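Chamado: tampas das vitrines de balcão não param abertas
Produto: vitrine de bancada Lillow, bandeja branca com tampa transparente (duas unidades)
Loja: Gurnmont, balcão de doces
Situação: resolvido, com uma pendência

Primeira mensagem, 7h40

Oi, pessoal do suporte da Rirkora! Escrevo de novo por causa das vitrines dos donuts, as duas que ficam lado a lado na mesa. A da direita está com a tampa caindo sozinha. A gente puxa pela alça preta, leva até o fim, solta, e uns segundos depois ela vem descendo devagarinho até bater na borda. Ontem caiu em cima de um donut com cobertura e levou metade do glacê embora (e limpar açúcar de acrílico é um castigo, vocês não imaginam).

Já tentei lavar as dobradiças com água morna e detergente neutro e secar bem com pano. Melhorou por uma manhã e voltou tudo. Também troquei as duas vitrines de lugar, achando que a mesa podia estar torta. Nada, o defeito foi junto com a vitrine.

Segunda mensagem, 10h15

Respondendo ao que vocês perguntaram: a tampa é a original, nunca foi trocada. Pesei na balança da cozinha e deu 600 gramas, com alça e tudo. O vendedor da Shenoy me disse na época que a dobradiça aguentava 3.000 aberturas, e olha, com o movimento daqui a gente já deve ter passado disso faz tempo.

Uso as duas do mesmo jeito: duas caixinhas de papel kraft em cada bandeja, com o papel branco dentro e um donut por caixa. Na hora de repor eu abro as duas tampas inteiras para trás, senão a mão esbarra na cobertura.

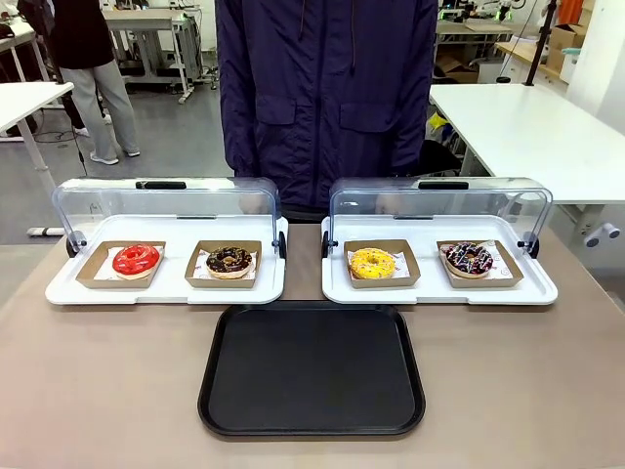 O que me intriga é que a da esquerda nunca deu problema, e ela trabalha até mais, é onde ponho o de cobertura vermelha, que sai primeiro. Vou mexer nos parafusos hoje depois do fechamento, como vocês sugeriram, e conto como foi.

Terceira mensagem, 19h30

Gente, era parafuso! O da dobradiça do lado direito estava tão frouxo que girei com a unha. Apertei um pouquinho de cada lado, alternando — no começo exagerei e a tampa ficou dura de abrir — e depois voltei um quarto de volta. Deixei aberta enquanto limpava o resto do balcão e ela não desceu.

Só ficou uma folguinha lateral, acho que a arruela gastou. Podem me mandar um par? No catálogo de peças é o item 76, kit de dobradiça preta. Se vier com os parafusos, melhor ainda, porque um dos meus já está com a cabeça meio espanada.

Pode deixar o chamado aberto até o kit chegar, por favor. Obrigada pela paciência!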